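Wivora Shared Workshop
Project Guides: Recording Hand Demonstrations for the Towel-Folding Arm

Prepared by Glenys Prydderch and Bello Afolabi
Last revised Oct 13, 2024

This guide explains how members record folding demonstrations for the Wivora towel arm. The arm's software learns from video taken at head height while a person folds by hand. Members may record at home or in the workshop, provided the steps below are followed. New contributors should read the whole guide before their first session.

1. Prepare the table

Use a smooth table with enough bare surface to spread one towel fully. Lamps that produce strong glare on the work area should be moved. Ordinary household items in the room behind the table may stay where they are.

2. Fit the camera

Wear the head mount level and tighten the strap until it no longer shifts when you nod. Start the Flumex recorder and confirm that both hands remain in view when you reach for the far edge of the table. Each clip may run up to 9 minutes.

3. Fold at an even pace

Keep forearms bare and remove watches and rings. Work on one towel at a time. Hold the folded piece by its opposite ends when turning or squaring it, with the thumbs where the camera can see them -- the hand tracker relies on them heavily.
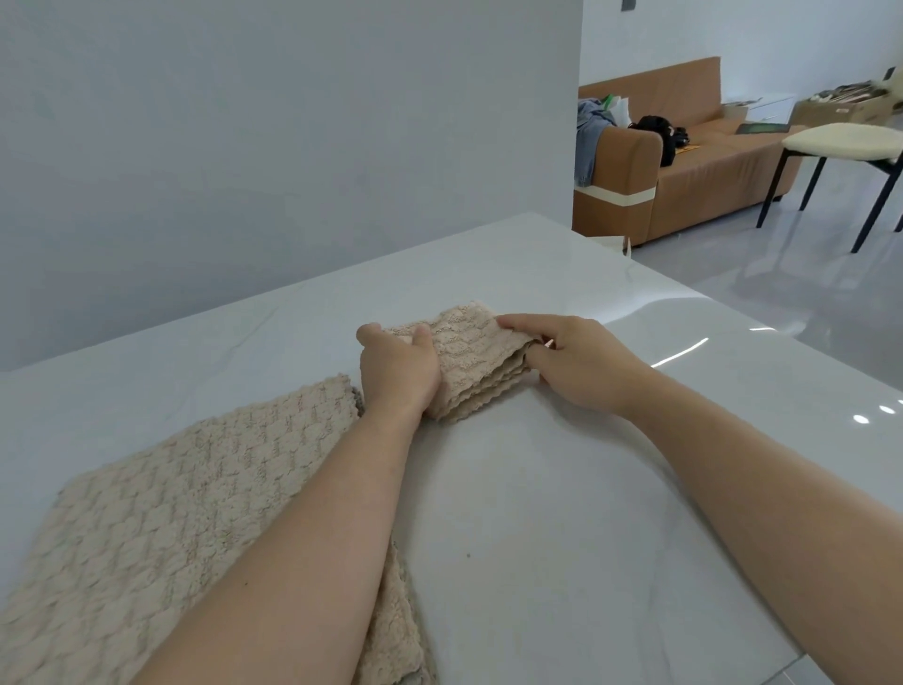

4. Flatten and set aside

Lay the folded towel near the front edge of the table and rest both palms on it, fingers angled inward. Hold this position briefly. The software treats the pause as the end of one demonstration. Finished towels may remain on the table, toward the back or to the side, as long as they do not crowd the next fold.
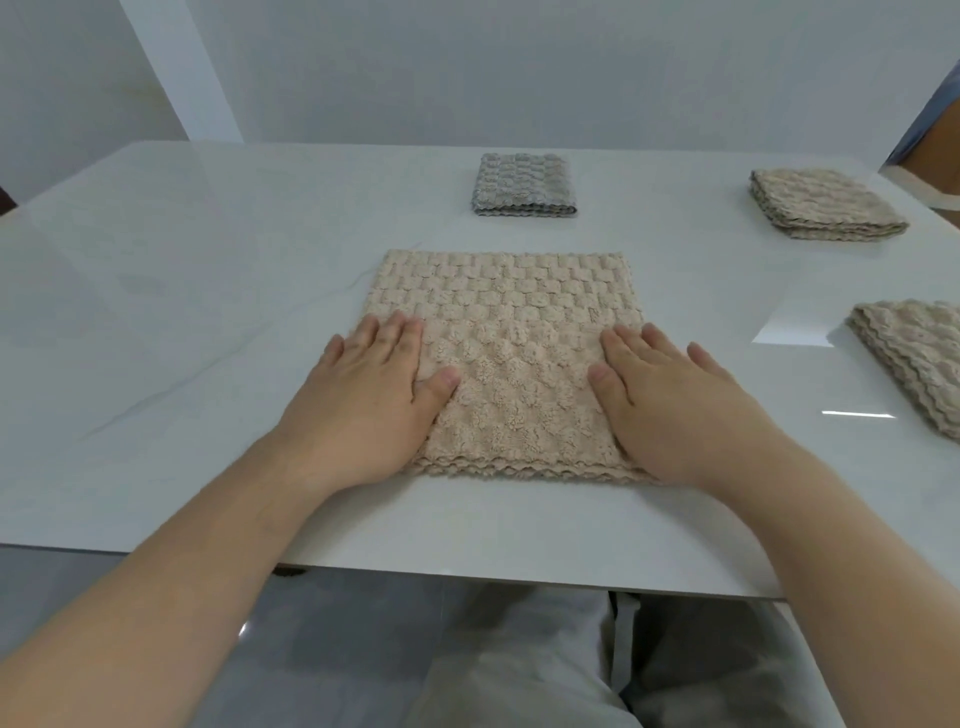
Must every fold be perfect?
Uneven folds are accepted. The training set now holds 1,106 demonstrations, and those with small corrections have proved useful to the arm. Discard a clip only if a hand leaves the view or the towel falls.

5. Label and upload

Name each clip with your member initials, the towel color and the clip number. Copy the files to the Simiyu folder on the workshop server. Cinzia Tedesco reviews new clips and will return any that need a corrected label.

6. Before running the arm

Demonstrations recorded since June are added to the model in batches. Members may test a new batch on the arm only after Carmela Valentini has signed the bench log. Keep the stop button within reach, and keep hands off the table -- including when the arm appears idle.

Questions about the head mount should be left in the bench log.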